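Search the help pages Search Clear

Road to Tidlow shut after a slide. Do I still go on Saturday?

I have a room booked in Tidlow for three nights from Saturday. This morning the regional news said a snow slide had come down across the upper road and that 863 people were "temporarily unable to leave." I would like to know whether I am about to pay good money to become number 864.

The hotel says everything is fine and the breakfast room is open. I did not ask about the breakfast room. The tourist office plays a recording about sledding. The bus company, Asis, has a page that says "service adapted," and clicking on "adapted" takes you back to the page.

What I want to know is this. Does the road normally reopen the next day, or is this a week of sitting in Birkon looking at a mountain? Is the train any use? And does anyone know if the hotel has to refund me if I physically can't get there? The booking says "non-refundable" in letters you could read from the moon.

Posted by lowgearlou

Gorazd Jurić

I've lived in Birkon for 20 years and have been stuck on both sides of that slope, so I'll take these in order.

The road first. There are two places where snow comes down on it, and the news never says which. The lower one, by the sawmill, is a nuisance. The loaders clear it in an afternoon and it opens one lane at a time with a man holding a paddle. The upper one, past the gallery, is a different business. The road crew won't send machines in until the slope above has been checked, and they won't check it while the cloud is sitting on it. From what my neighbor heard on the radio, this was the upper one. I would plan on two days and be pleased if it's less.

The 863 figure is everyone with a bed in the village that night, guests and residents together. My cousin was one of them. She was "trapped" in the sense that she was at home making soup. As of noon there were no injuries reported and no one missing, and the slide hit the road when it was already closed for the night.

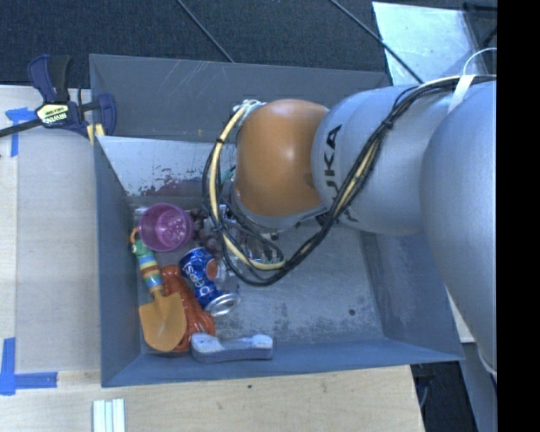 The train is a help as far as Birkon and no farther. From there you would normally take the Asis bus, and when the road is shut the bus goes as far as the barrier, lets everyone look at it, and comes back. Don't let anyone at the station sell you a seat in a private van by way of the forest track. The track runs under the same slope. You would be paying extra to be on the wrong side of the sign.

What you should do is ring the road information line on Friday after 6 p.m., when they update it for the next morning. The number is on the yellow board at the station and on the district website, under "Roads," then "Winter," then "Other." Avoid the daytime recording. It was made in a better year.

As for your hotel, read the part under the big letters. Most places up there have a line saying that if the road is officially closed on your arrival day they'll move your dates once at no charge. A refund is a harder conversation. "Officially closed" means the district's notice, so save a copy of it with the time showing. A newspaper story won't do it.

If you do come and end up waiting in Birkon, the Delić bakery opens at 5 and is the only reason I've ever been glad of a closure.

pistonpete77

just go. I drove up in April one year and there was hardly any snow at all, people exaggerate. news loves an avalanche

marrow_and_rye

Please don't take road advice from April.

One thing to add to Gorazd's answer, on the money side. Check whether you paid by card and whether the card comes with travel cover. Mine did, and I'd had it for years without knowing. It paid for two nights in Birkon but would not touch the lift pass, on the grounds that the lifts were running. They were. I could see them running, very nicely, from the wrong end of the valley.

Also, if you're told to sign up for the village text alerts, do it before you leave home. The system held up for the first 3,000 numbers and then quit for the evening, so my message saying the road had closed arrived after the one saying it had opened. I still have both.

And pack a bag you can carry. When they reopened for us it was at 3 in the afternoon, for an hour, in convoy, and the people who had spread their belongings across a guesthouse floor missed it.

lowgearlou

Thank you, two of you. Found the line under the big letters. It says they'll move the dates once if I call before noon on the day of arrival, so I'm going to ring the road line on Friday evening and decide then. The hotel has now written to me again about breakfast.

Page last updated: Thread open, 3 replies from members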